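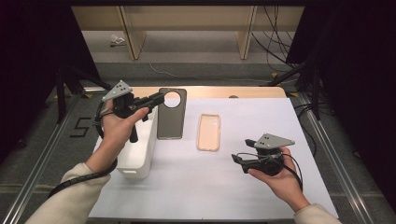
3.2 Vitamin D and self-reported sleep in adults over 65

We were glad to find that so many of our participants stayed with us for the whole of the study, and we thank them warmly for it. Of the 143 people who joined through the Gravadby clinics, all but six filled in the sleep diary at every visit, and most wrote a good deal more in the margins than we had asked for.

Those taking the daily supplement slept no longer than those taking the dummy pill, and they woke just as often during the night. We looked again at the people who had started out with low blood levels – the group in which we had most hoped to see a change – and the picture there was much the same. Time spent outdoors did go along with better sleep, but people who sleep well may simply feel more like going out, and our diaries cannot tell us which comes first.

Two of us (Wendt and Quan) read the diaries separately and talked over any entries on which they differed, mostly ones about afternoon naps. Leaving naps out altogether made little difference to the results.

Figure 4. Household items on a paper-covered table.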